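Comparing Gripper Fingers With a Dish Rack and a Few Plates
Posted in March

If you have two or more sets of fingers for your gripper and want to know which one deserves to stay bolted on, skip the foam cubes and go find a small dish rack. Plates are wonderful test objects! They are thin at the rim, wide everywhere else, a bit slippery, and they punish you right away for a sloppy approach angle. I have been running this test on and off all winter and I still get a kick out of it.

What follows is the whole routine as I do it. You need an arm with a parallel gripper, a wrist camera, a table you can reach all of, and an hour or two per set of fingers.

1. Set up the rack

Put the rack straight ahead of the gripper with its long rails running left to right in the wrist view. Tape down the corners if your rack is light, and mark the outline on the table with pencil so you can put it back after a bump (there will be bumps).

Load plates on edge and leave another one lying flat beside the rack. The standing plates give you the easy pick, and the flat one gives you the hard one.

2. Check the wrist view before you move anything

Park the arm at your start pose and look at the live picture. You want both fingertips in view, with the gap between them lined up on the part of the table where you will be working. If you can only see one finger, tilt the camera mount now. I once recorded a full afternoon with the left finger out of view and had to throw it all away.

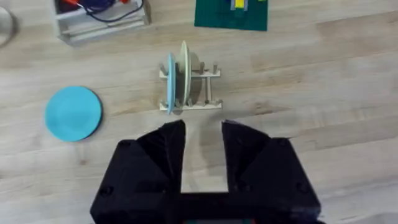

Start pose from the wrist camera: fingers open, two plates in the rack, turquoise plate flat on the left.

Save a still from this pose and keep it open on a second screen. When you swap fingers later, come back to the same pose and compare. Longer fingers will reach farther up the view, and you will probably need to raise the start height a little to match.

3. Run the rack picks

Start with the front plate. Come down from above with the fingers open, one on each side of the rim, and close slowly. Lift straight up until the plate clears the pegs, hold for a count of three, then lower it back into the same slot.

Watch for these:

Rotation. Does the plate swing between the pads once it leaves the rack? Narrow tips let it pivot like a pendulum.
Peg contact. Wide fingers like to catch on the pegs next to the plate. Log it even if the lift works.
Creep. Look at the rim during the hold. If it slides down between the pads, add grip force one step at a time and write down the setting.

Then do the rear plate. The front one is now in your way, and this is where angled fingers really start to shine.

4. Run the flat pick

Okay, this is my favorite part. A plate flat on a table gives the fingers almost nothing to grab. Mawuli Opoku showed me a trick that works nicely: bring one finger down just outside the rim, touch the table, back off by a hair, then slide in so the tip gets under the edge before you close. Thin tips love it. Thick rubber pads mostly push the plate across the table, and you get to chase it.

Keep the speed low here. If your controller has a force limit, use it.

5. Log everything the same way

I keep one line per attempt: finger set, plate, result, grip setting, note. My log is up to 3,413 lines, and 229 of those are flat picks with the Griritz fingers alone, because I got hooked on tuning the slide. Pichit Kaewkla wrote me a little script that sorts failures by cause, but a spreadsheet will do fine.

Change one thing at a time. New fingers and a new camera exposure on the same day will leave you guessing.

6. Picking a winner

For my own arm, the Griritz set won on flat plates and the stock Ronau pads won in the rack, where the extra contact area stops the swinging. I've been filing down a spare pair of Ronau pads to get a thinner tip on the same wide face, and the first few lifts look really promising.

Next up is bowls. If you try this with a suction cup or a three-finger hand, please send me your log, I'd love to see it!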